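Search this project
Go
Home Files Issues Wiki Releases Log in

# Kotach Fabric Care Label Set

Kotach is a table of care instructions copied from the sewn-in labels of household textiles – bedding, towels, curtains, table linen and some children's clothing. Each row holds the wording of one label as printed, plus a plain-language version that a laundry or a resale shop can put on a tag.

The current release has 2,637 rows. Everything is in one CSV file, `kotach_labels.csv`, encoded as UTF-8 with a header row.

## Where the labels came from

Kwaku Nartey started the table while working at Belhaj, a secondhand linen store. Staff there typed in labels as stock was sorted. Cameron Leckie later merged in a second list kept by the Hisesine laundry, which used its own column names and left out fiber content for older items. Those rows have `source` set to `hisesine` and may have a blank `fiber` field. 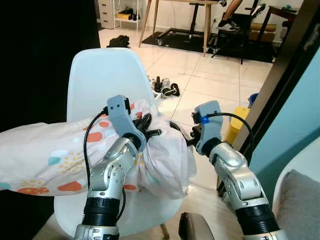 Page last changed: May 29, 2019

Labels that could not be read in full were entered only if the washing temperature was legible. Missing words are marked with `[?]`. Please don't fill these in by guessing from similar items.

## Columns

- `id` – row number, never reused
- `source` – `belhaj` or `hisesine`
- `item` – one of 20 item types, listed in `items.txt`
- `fiber` – fiber content as printed
- `label_text` – full wording, original spelling kept
- `wash_max_c` – highest washing temperature, Celsius
- `bleach` – `yes`, `no`, `oxygen` or blank
- `dry` – `line`, `flat`, `tumble_low`, `tumble` or blank
- `plain` – the rewritten instruction

Labels that gave only Fahrenheit were converted and rounded to the nearest whole degree. The printed figure is still in `label_text`.

## Known problems

Printed cottons are described unevenly. Belhaj used `cotton, print` for anything with a pattern, while Hisesine wrote plain `cotton`. If you need to separate patterned from unpatterned fabric, use the Belhaj rows only.

Two item types, `throw` and `blanket`, overlap. We looked at merging them in April and left them alone, as Belhaj priced them differently and still uses the split.

Labels in languages other than English were skipped, except where an English text was printed alongside. Symbol-only labels were written out in words, and `label_text` begins with `SYM:` in those rows.

Version 8 fixes the blank `dry` values for bath mats and removes duplicate rows for pillowcases sold in pairs.

## Using it

The file opens in any spreadsheet program. Set `id` to text on import or leading zeros will be lost. The Eleck tag printer reads the `plain` column directly and cuts off long lines, so check the output before printing a full roll.

Corrections are welcome through the issue list. Give the row `id` and copy out the label text exactly, including capitals.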